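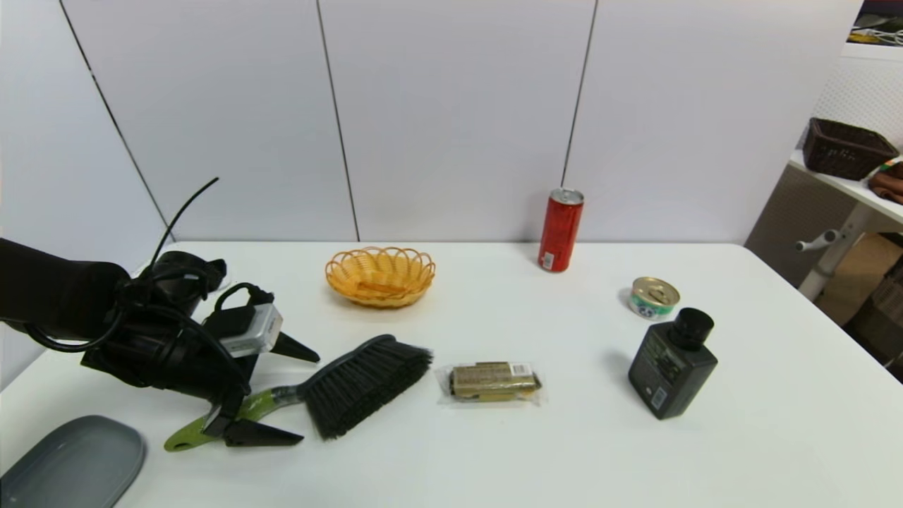
Operators at Cullgate reported that the arm stopped in mid-task with code 65 on the display, and that clearing the code from the pendant only brought it back at the next lift. They asked whether the gripper had to be replaced. In most cases it does not. Code 65 is a grip-loss fault, and the steps in this section clear it without opening the gripper body.

7.4 Grip-loss fault (code 65)

The Nidness controller raises code 65 when the measured finger gap changes by more than the set limit while the gripper is commanded closed. The arm holds its position and the fingers stay under power. Long-handled tools held near one end, such as hand brushes, are the usual trigger, as the weight of the head turns the handle between the fingers.

CAUTION: The fingers are still clamped during a code 65 stop. Do not pull the tool out by hand. Do not reach under the arm until step 3 is complete.

7.4.1 Clearing the fault

1. Press the stop button on the pendant. Confirm that the status lamp is steady red.
2. Support the tool from below with a padded block or an empty tray. Keep hands clear of the fingers.
3. Select GRIP > RELEASE SLOW. The fingers open in 20 steps. Wait for the tone, then turn the gripper supply off at the cabinet.
4. Remove the tool and wipe both finger faces with a dry cloth. Do not use solvent.

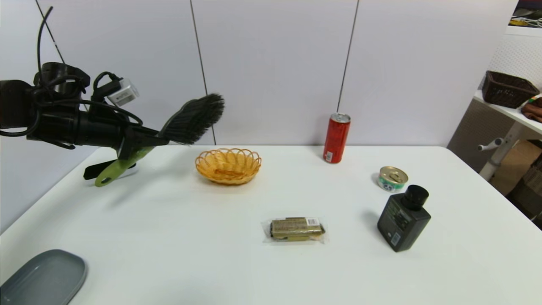 5. Check the cable loop at the wrist. It must move freely through the full wrist range and must not press on the camera module. A tight loop can pull on the finger sensor lead and give the same code with no real slip.
6. Turn the gripper supply on and run GRIP > ZERO with the fingers empty. The gap reading must settle at 865 or higher. If it does not, go to 7.4.2.
7. Refit the tool with the fingers closer to its balance point. Run one lift at low speed before returning to automatic.

NOTE: Raising the grip force is not a remedy for code 65. On smooth plastic handles a higher force can make the turning worse – the handle bows and the contact area gets smaller.

7.4.2 Zero reading too low

Power down the cabinet and reseat the sensor lead at the wrist connector. Repeat step 6. If the reading is still low, replace the finger pair (MacBrayne kit 64). Fingers must be changed as a pair – a new finger set against a worn one will fail the zero check.

Units delivered by Drakstead before January carry the older wrist clip. Fit the revised clip when the fingers are changed.

Section revised 12 September 2023

Shares 20
Comments 1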